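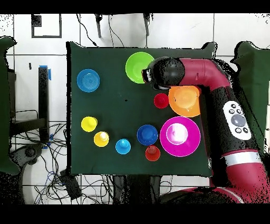
Yesenia Espinoza wrote to ask whether a set of play tableware should be sorted by colour or by shape when it comes back from a loan, as her group had been taught one method and the welcome leaflet described the other. The answer is by shape first, with colour used only when two pieces of the same shape have to be told apart. The leaflet has been corrected. The full procedure is set out on this page and applies to every plastic tableware set issued by the Ustska Toy Library, including those held at the Masri and Pretska branches.

We use cookies to remember your branch and to improve this site. By continuing to browse you agree to their use. Accept | Manage settings

Before you begin

You will need a table with a plain cloth, the set card, a washing-up bowl, mild detergent, a soft brush, two clean tea towels and the storage tub belonging to the set. The cloth should be of one dark colour. Dark green is the standard issue, and it shows pale crumbs and dried paint well. Patterned cloths should be kept for other uses.

The set card is found in the pocket inside the lid of the tub. It carries the set number, from 1 to 184, and lists the pieces by type. Please check that the number on the card matches the number on the tub before anything is taken out. If the two differ, stop and inform the branch desk.

Step 1. Lay out the pieces

Tip the tub gently on its side and bring the pieces out by hand. Spread them across the cloth with a little space between them. It does not matter at this stage which way up they are or what lies next to what. Nested pieces should be separated, including small bowls that have been left inside plates, as food play materials tend to collect in the gap.

Cups should be looked at from above and then turned over. A cup standing upside down can hide a button, a bead or a piece of modelling dough, and these must not go back into circulation with the set.

Step 2. Inspect each piece

Pick up each piece in turn and run a finger round the rim. Look for:

Cracks or splits, however short.
Rough edges or bite marks that have raised the plastic.
Stickers, tape or names written in pen.
Softening or warping, usually caused by a dishwasher.

A piece with a crack or a rough edge is withdrawn and placed in the repairs tray. It is not to be glued. Faded colour is acceptable. Bright light on a glossy bowl can make it look bleached, so turn the piece away from the window before deciding that it has faded.

Step 3. Wash and dry

Wash in hand-hot water with a small amount of detergent. Plates with concentric ridges need the brush, worked round the ridges and then across them. Smooth bowls may be wiped. Rinse in clean water and stand the pieces on a tea towel for at least 7 minutes, then dry by hand with the second towel. Cups with ribbed sides hold water for longer and should be shaken before drying.

Sets returned by groups for children under 3 are also disinfected, using the solution kept at the desk. The instructions on the bottle are to be followed exactly.

Step 4. Sort by shape

Return the dry pieces to the cloth and bring them together in families: plates, bowls, cups, and anything else. Within each family, place the larger pieces furthest from you. Where the set card lists two cups or plates of the same size, it gives the colour as well, and this is the point at which colour is used. Shades such as magenta and pink are treated as separate colours on the card. Orange and red are often confused under the strip lighting at Pretska, and pieces in these colours are best compared side by side.

Tick each line of the card in pencil. Missing pieces are written on the reverse, with the date and your initials. 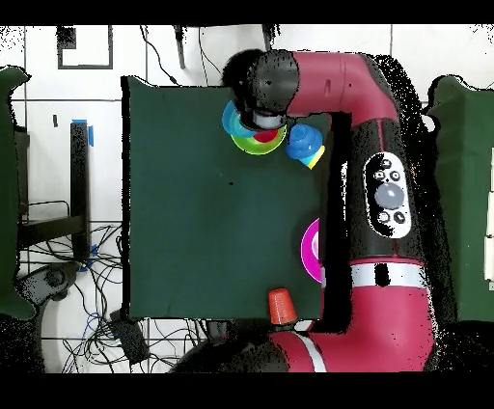
Stacking is the part of the procedure that most often has to be done again. Plates go down first, the widest at the bottom, and each must lie flat in the one beneath before the next is added. Pressing down on a stack that has not settled only wedges the pieces together. A blue plate left tilted against a lime-green one, as on the green table shown, should be lifted clear and set down again from the middle of the stack. Small round pieces are put in only when the plates are level. Pieces that do not nest, such as the blue toy with the stacked rings and the yellow base, are kept beside the stack and packed last. Cups near the border of the table should be moved inwards before work continues; the orange one overhangs slightly, and a knock from a sleeve would be enough to send it to the floor.

Step 5. Pack the tub

Lower the stack of plates into the tub with both hands. Bowls follow, one inside another where they fit without force. Cups are placed around the sides, open end down. Other toys belonging to the set go on top. The lid must close without pressure. If it does not, a piece is usually standing on its edge, and the tub should be unpacked as far as the bowls and repacked.

Put the card back in its pocket with the written side facing outwards, so that it can be read when the lid is lifted.

Step 6. Return the set to the shelf

Tubs are shelved in number order and stacked no more than two high. The upper shelves at Masri are reserved for puzzles. A set with missing pieces may still be lent if all of its plates are present and the shortage is noted on the card. Otherwise it is placed on the holding shelf, and the borrower is contacted through the Inance loans system. Borrowers are given 11 working days to look for missing pieces before a replacement charge is raised.

Mixed sets

Pieces from different sets sometimes arrive in the same tub, particularly after a term-time loan to two rooms in one building. In this case lay out both sets on separate cloths and complete Steps 1 to 4 for each before any stacking is done. A piece that appears on neither card is labelled with the name of the returning group and handed to the desk.

Questions about this procedure should be addressed to Rigoberto Muñoz at the Ustska desk. Replacement set cards are printed on request, and the old card must be handed in when the new one is collected. The next review of this page is due in December.

Page last revised: Friday, May 18, 2018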